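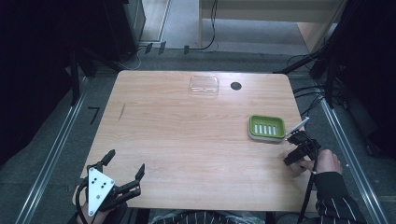
Replacing the finger pads on the hand-held grippers

Applies to both units of the Plallstead tabletop cell. Last revised April 18, 2021.

The foam pads on the gripper fingers wear at the tip first. Inspect them every 300 cycles and replace them when the foam stays flat after you press it with a thumb, or when an edge lifts. Always change the pads in pairs. A new pad facing an old one shifts the grip point off center, and small parts will turn as the fingers close.

You need a plastic scraper, isopropyl alcohol, a lint-free cloth, and 2 precut pads from the Aksoy spares box.

Unplug the gripper at the connector before you start, and never pull on the cable. Open the fingers fully and lay the unit on its side. Work the scraper under the pad from the tip toward the bracket. Wipe off the old adhesive and let the face dry. 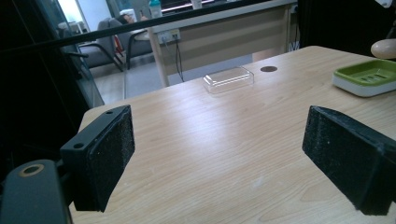 Set the new pad flush with the tip and press from the center outward for two minutes. Foam must not stick out past the sides of the finger — trim it if it does. Check the bracket screws while the unit is open, then close the fingers by hand. The pads should meet along their full length with no gap at the tip.

Reconnect the cable, leaving enough slack to reach all corners of the table, and zero the finger width before recording anything. Enter the change in the Toltcombe log with the cycle count. Pads have lasted almost 2000 cycles on smooth plastic parts.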